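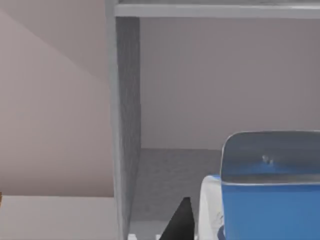
The shelf job in Verell, the simulator: blue bin on the right, tip of the gripper at the bottom.

Open day at Jaroter, Drundale
30 June 2018

I drove over to Drundale for the Jaroter open day. It is a little under two hours from our house if you stay off the bypass. I had signed up in January, when a neighbor passed on the link, and then forgot all about it until the reminder email came. Jaroter makes software for robot arms and has the back half of an old shoe warehouse on the edge of town. The front half belongs to a tile shop, and the tile shop has the better sign, so I drove past it twice.

You signed in at a folding table and got a sticker with your name on it. Coffee was in the hallway. There were groups of visitors going around in turn, and I was put in the second one, with a couple who run a machine shop, a high school teacher with a few of her students, and a man who wanted to know if any of this could be used for sorting mail.

I worked in warehouses for a good part of my life, mostly on the inventory side, so what I wanted to see was the storage work. They had a welding cell running behind a curtain and a long talk about motor controllers, and I skipped the talk. The storage demonstration was in the room they call Zarei. All the rooms have names. I asked what Zarei was named after and got two different answers, so I will leave that alone.

Hooman Vahidi ran the demonstration. He has been on the storage project from the beginning and he talks at a normal speed, which I appreciated. The setup was a desk with two monitors, a projector, and at the other end of the room a real arm bolted to a steel table. The first half hour was all on the projector. The program is called Verell, and it is a simulated room with a simulated arm in it. You give the arm a job, it tries the job, and the program keeps a record of how it went.

The job they were showing was the shelf job. There is a gray cabinet with open compartments, and things stand on the shelf inside. The view they put up first was from close to the gripper, so all you get of the robot is the dark tip of one finger coming up from below. I had expected to see the whole arm from across the room, like in the videos. It took me a minute to get used to it. Once you do, it makes sense of a lot of what they talk about afterward, because you can tell how little the machine has to go on at that point. It has a divider on one side, a bin on the other, something white tucked in next to the bin, and a gap it has to fit into.

The graphics are plain. The walls are pink and beige and the cabinet is gray, and there isn't much on them. One of the students asked why it didn't look as good as a video game. Hooman said they would sooner have the computer spend its time on contact, meaning what happens when a finger touches a thing, than on making the wall look nice. They can change the colors and the lighting whenever they want, and they do, so that the software doesn't learn to depend on one particular pink wall.

He gave us some numbers for the week. They had done almost 2000 attempts at the shelf job in the simulator. He had a chart for one batch out of that, which was 1055 attempts with the shelf laid out in different ways. Of those, 763 were counted as good. I wrote both numbers on the back of my parking slip. By my arithmetic that comes to a bit better than seven in ten.

The machine shop couple thought that was poor. I thought so too for a moment, and then he went through what counts as a failure, and I was less sure. If the arm gets the item out but bumps the bin next to it by more than a finger's width, that is a failure. If it gets the item out but takes too long, that is a failure. If it touches the divider at all, failure. We had people on the night shift who would not have scored seven in ten under those rules, and I would include myself on a bad night.

The largest group of failures was at the dividers. The arm comes in at a slant, the finger is wider at the back than at the tip, and the back part catches the board when the tip is already where it should be. He let a few of these play at slow speed. The arm does not know it has hit anything for a short moment and keeps pushing. In the simulator that costs nothing. He said the same mistake on the real cabinet had cost them a finger in the winter, and he passed the broken one around. It was lighter than I thought it would be. The teacher's students held on to it for a long time.

The second group was items standing close up against other items. I asked about bins with a tall rim, because we always had trouble with those. If you have ever pulled small stock off a shelf you know that a high rim blocks your wrist well before it blocks your fingers, and you end up pulling the whole bin forward to get at what is beside it. He said it is the same for the arm. Moving the bin out of the way first is allowed under the rules of the job if it gets put back, but the software hardly ever chooses to do it. They are working on that. I told him that new hires hardly ever choose it either, and they have to be told.

After that we moved to the other end of the room for the real arm. There was yellow tape on the floor and we all stood behind it, and someone by the door had a hand on the stop button the whole time. The real cabinet was a plain one from an office supply place, with the doors taken off. They put a box of tissues and a roll of tape on the shelf and let the arm go.

It was slow. I want to say that clearly because the videos you see online are nearly always sped up. From the start of the move until the roll of tape was down on the table, I could have finished half a cup of coffee. It stopped in front of the shelf for a while and the man from the mail sorting side asked if it had broken. It was only working out its approach. Then it went in, took the tape, came out at a flat angle and set it down neatly. People clapped. They ran it again with the tissue box and it got hold of the box by one corner, lost it, and stopped. They let that one stand and did not try to talk around it, and he pulled up the record of the attempt on the monitor right then and showed us where the grip had gone off to one side.

I asked whether the real one does as well as the simulated one. He said no, it is worse, and how much worse depends on the item. Hard things with flat sides are close to the same. Anything soft or floppy is a lot worse, because cloth and bags are difficult to simulate. He would not give a figure for that and I did not press him.

There was a short question time at the end. The teacher asked what a kid should study to get into this kind of work, and the answer was math and also some kind of shop class, if the school still has one. The mail man asked about envelopes and was told flat thin things are about the hardest there is. I asked who would buy a shelf robot at that speed. The answer was places where the work goes on overnight with few people around, such as a hospital supply room or a parts counter. Speed matters less if it has eight hours and a list to get through. I could see that. I can also think of a few parts counters where the shelves are so full that nothing with fingers that size would get in.

Some practical notes in case you go to the next one. Parking is behind the tile shop and the spaces nearest the door are for the tile shop's customers, so go to the far end. The building is cold even in summer, and I was sorry I left my jacket in the car. Zarei has only a few chairs. If your knees are like mine, get in early and take one. The coffee was fine. Lunch was not included, but there is a diner across the road that does a decent grilled cheese, and most of the Jaroter people seemed to be in there too.

I had the parking slip out on the counter while I waited for my food and went over the numbers again. What I should have asked is how many of those failures were at the dividers and how many were at the bins. He may have said it while I was writing. I sent an email to the address on the flyer and will put the answer in the comments if I get one.

They plan to hold another open day in January. By then they want the real arm doing the bin-and-back move, where it slides a bin forward, takes what it came for, and puts the bin back where it was. I put my name down for it before I left.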